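**Equipment planning for robotic work cells** is the process by which an organisation decides what robotic equipment to buy, how to pay for it and where to put it. It covers the period from the first statement of need to the point at which the equipment is accepted and entered in the asset register. Small manufacturers, colleges and repair workshops usually treat it as one exercise, while larger firms split it between engineering and purchasing departments.

## Scope

A work cell is normally budgeted as a whole. The arm is often the largest single item, but the gripper, bench, guarding, power supply, software licences and spare parts are listed alongside it. Costs are divided into capital costs, paid once, and running costs, which return every year. Training may fall under either heading depending on the accounting rules in use.

## Statement of need

Planning begins with a written statement of need. This names the task, the objects to be handled, their weight and size, the reach required and the rate at which the work must be done. A statement that names a particular make of arm at this stage is generally regarded as weak, as it makes quotations hard to compare.

The Punuscombe planning sheet, used by several small workshops, limits the statement to 2 pages. It was drawn up by Usha Rao, a production engineer, after an earlier purchase in which the arm was ordered before the bench had been measured. The sheet asks for:

- the heaviest object to be lifted, including the gripper
- the furthest point to be reached, measured from the centre of the base
- the floor area available, with doors and walkways marked
- the position of the nearest power outlet
- the name of the person who will maintain the cell

## Budget

Quotations for the arm alone are easy to obtain. The items around it are more often missed. In the budget published with the Punuscombe sheet, the bench and fixings came to £3,155, the replacement gripper fingers to £200 and the electrical work to £700. None of these had appeared in the first draft, which listed only the arm, its controller and delivery.

Delivery and installation are quoted separately by most suppliers. Import duty, lifting equipment and the disposal of packaging may also be charged. A contingency sum is usually held back until the cell has been accepted.

Leasing is an alternative to purchase. It spreads the cost and may include servicing, but the total paid over the life of the agreement is normally higher. Some leases forbid changes to the gripper or mounting, which matters where the task is likely to change.

## Simulation before purchase

Many buyers test a proposed layout in simulation before placing an order. The software holds a model of the arm, the table and the objects, and shows whether the gripper can reach each of them without striking the bench or its own base. Simple objects such as tiles, dice and blocks are commonly used in these trials, and a coloured mat may be used to mark the work area.
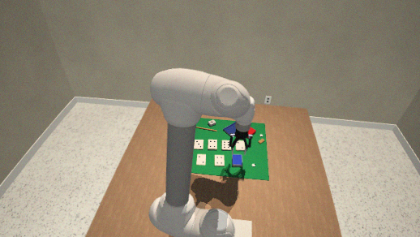
Simulation is cheap compared with the cost of moving a cell after it has been bolted down. Its results depend on the measurements supplied. Friction, worn fingers and uneven lighting are often modelled poorly, and a layout that passes in software is still checked on the real bench.

Yee-man Ng's comparison of two layouts at the Seldale workshop is sometimes cited in this connection. The first placed the base in the middle of a long bench and needed a larger arm. The second moved it to one end and allowed a smaller model to be bought. The layouts were prepared in Vollirero, a planning package, and the choice was made before quotations were requested in September.

## Acceptance and records

Acceptance tests are agreed with the supplier in advance and repeat the task given in the statement of need. Final payment is released when they are passed. The Pritchard checklist adds a second test after the first month of use, intended to find loose fixings and damaged cables.

Records kept with the asset register include the serial numbers, the warranty terms, the software version at delivery and the drawings of the layout. Where a simulation was used, the model files are stored with the drawings so that later changes can be tried on the same basis.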